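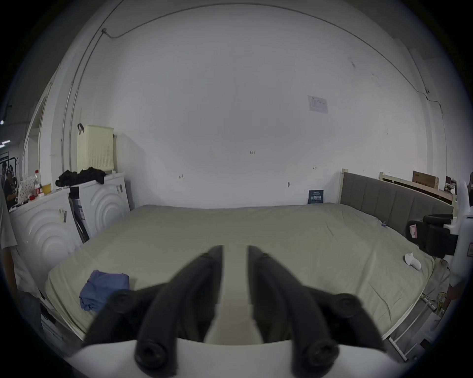 Home Rooms Laundry Before & After Galleries Contact

The Flatthorpe bed room, April gallery

Quick one this month, writing it up over lunch so forgive the typing. Promised a few of you I'd put up the bed room at Flatthorpe once it was in use. It's in use. Very much in use. I'm Arif Matubbar, I look after the fit-out there, and the beds have eaten most of my spring.

Short version for anyone new. One long room, beds, white walls, laundry things down the same end as the bedding. Brief was grey, pale and light wood, nothing shiny, nothing that shows every crease. Budget was 4,000 all up for beds and linen. We came in at 3,726 and then I bought spare sheets, so we'll leave it there.

The headboards

Grey, upholstered, vertical channels. I was talked out of buttons at Bandara and I'm glad. Buttons collect fluff and you end up going round every one with a corner of tape. Channels you just run the brush attachment down, top to bottom, done. Light wood at the edge so it doesn't read as one big grey slab against the wall.

The pair of frames with headboards was 1,666, delivered to the door but not up the stairs. Read that line on your quote! Took us most of a morning, and the legs went on wrong the first time because the instruction sheet had the drawing flipped. Besamov sent a corrected one the week after, which was nice of them. 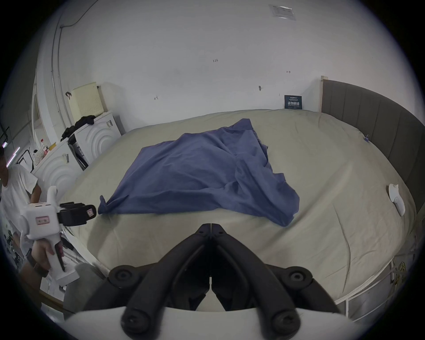
Anyway, sheets. Went fitted on everything, no flat sheets at all. A flat sheet looks lovely for ten minutes and then somebody leans on it. Fitted ones with a deep pocket stay put if you do the far corners first, head end then foot, and pull toward you. Smooth with your forearm, not your palm. Palm leaves dents in the soft mattresses.

Colour. Tried to keep it soft and pale so that whatever gets put down on top stands out. Bright white was on the list, went off it. Sage was the one I kept coming back to in the shop — dries fast, doesn't go yellow in the afternoon sun the way my cream set at home has.

Washing and folding

We do the laundry in one go after four o'clock and I've given up sorting by room. Darks, lights, bedding. That's the whole system and it works, mostly. Blues go with darks until the second wash and after that I stop caring.
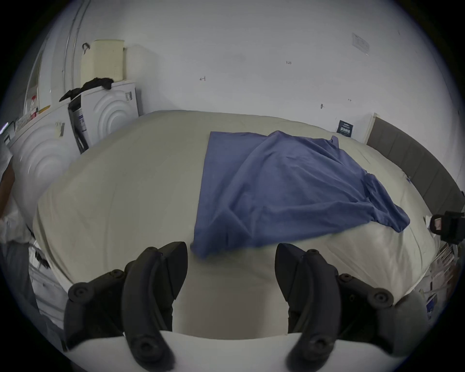 Folding is where it all slows down. Trestle table was too narrow, ironing board is hopeless for anything bigger than a pillowcase, so the bed has become the folding table. Good height, and you can get right round the one side. Big blue piece flopped out in the photo is about where most things start with me, one corner hanging and the rest in wrinkles. Find two corners, shake, lay it down agian, flatten from the middle out. Then halves. Don't try for thirds in the air, it never comes out square.

White machines are against the back wall with a box parked on top of the far one. I do like having them a few steps from the bed. At Zarnstead we carried every load down a hallway and dropped a sock each trip.

A couple of notes on the machine end, as I got asked:

- leave space behind for the hose, more than the booklet says
- lids and tops become shelves whether you plan it or not
- anything cream on top of anything white will look grubby by June

The far wall

Still plain white and I'm in no rush. Two coats of low sheen, same tin as the hallway. Had an idea for a long shelf over the bed and went cold on it, too easy to sit up into. Might do hooks. The notice stays up in its plastic sleeve. 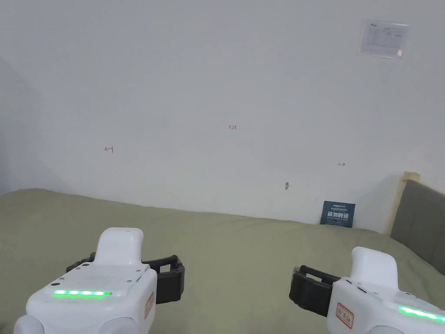

Still to do

Blackout blind, if the measurments are right this time. A proper basket for the clean pile. Second set of pillow protectors, zip not envelope. And I want a runner for the floor on the long side because it's cold first thing and I'm usually the one in socks.

More in the winter if I get to it. Send questions below, I do read them.

Comments (4)

marnie_k
Love the headboard. Does the grey pick up marks? Mine's a light one and there's a shadow where heads go.

Arif
Bit early to say. Damp cloth with the tiniest drop of dish soap, wipe down the channel, never across.

Oldtowel
Thirds in the air works fine if you're tall. Just saying.

petra from the flats
We have the Besamov frames too, tighten the bolts after 2 months, ours had all worked a little loose.

Recent galleries
Zarnstead hallway, new hooks
Bandara showroom visit
Linen cupboard, shelf by shelf
Flatthorpe kitchen bench, sanded and oiled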